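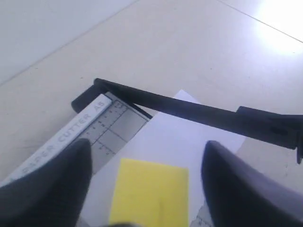
Speaker notes: Can it do the odd jobs yet?

Slide 1. Paper cutting

Leave this up while people sit down. Don't start until the door is shut.

Say who I am and that I run the back room at Stivier, where we make up sample cards and swatch packs. Thank Josée Nguyen for the slot.

The job on screen is an A5 paper cutter with the arm up, a white sheet on the bed and a piece of yellow paper on top of it. Two black fingers, one each side. Ask the room who has used a cutter like this. Most hands will go up. Then ask who could write down how they do it. Wait for the answer, it takes a few seconds.

What a person does without thinking: slide the sheet until it feels square, hold it flat, bring the arm down, check the edge. The holding flat is the hard part. Paper moves when you press it in the wrong place, and two sheets move separately.

Point at the yellow paper. Picking one sheet off another is still a job I would give to a person. With thumb and finger you feel the top sheet slide. Two stiff fingers closing from the sides will often buckle it, or bring up both.

Slide 2. What we tried

Our trial started in February and was kept small on purpose. Mohandas Bangera set the tasks and Ye-rin Shin kept the log. Three jobs: trimming cards, folding tea towels for the display shelf, and emptying a parts tray into labelled bins.

Total attempts logged, 357. Say the number once and move on. It covers all three jobs together, and people will try to divide it up.

Bins went best. Hard parts, same tray, same place every day. By the end we were leaving it alone for a whole tray.

Tea towels were slow. It could fold one that was already laid out flat. Give it one out of the basket in a heap and somebody had to step in.

Trimming was the worst of the lot, and it is the one I wanted most.

Slide 3. Why trimming is hard

Go slowly on this slide.

The guide strip on a hand cutter is low. If the sheet rides up over it the cut is out, and from above you can hardly tell. A person feels the bump.

The arm needs a firm pull in a curve, because it swings on a pivot. Pulling straight down fights the hinge. Man-sik Seol spent a good while on this and got a decent stroke in the end, but by then the paper had usually shifted.

White paper on a pale floor or bench under bright lights is hard to see. Glare hides the edge. Moving a lamp helped us more than any change to the software did. Coloured stock is easier.

If someone asks why we don't buy a powered cutter: we have one, from Trorance. It is fine for long runs. The hand cutter is for the short runs, and those are most of our week.

Slide 4. Cost in people's time

Someone has to set the job out, watch it and clear up after it. For trimming, that person could have done the cards in less time. Na-rae Do timed herself at 80 cards while the machine was being set up for its first one. She is happy for me to tell this.

For bins the sums come out the other way.

Slide 5. Would I use it at home?

This always comes up so have it ready. For putting hard things away in fixed places, nearly. For laundry, wrapping presents or anything with loose paper, no. I would not leave one alone with a blade, at work or at home. Ours had a person beside it for every cut and that rule is staying.

Slide 6. Next

Clamp bar for the cutter, so the holding is done before the arm moves. Ríos are making us a bracket. Try card before paper. Drop the towels for now.

Questions. If time is short, skip slide 5. Handouts are in the blue folder, spare adaptor in my coat.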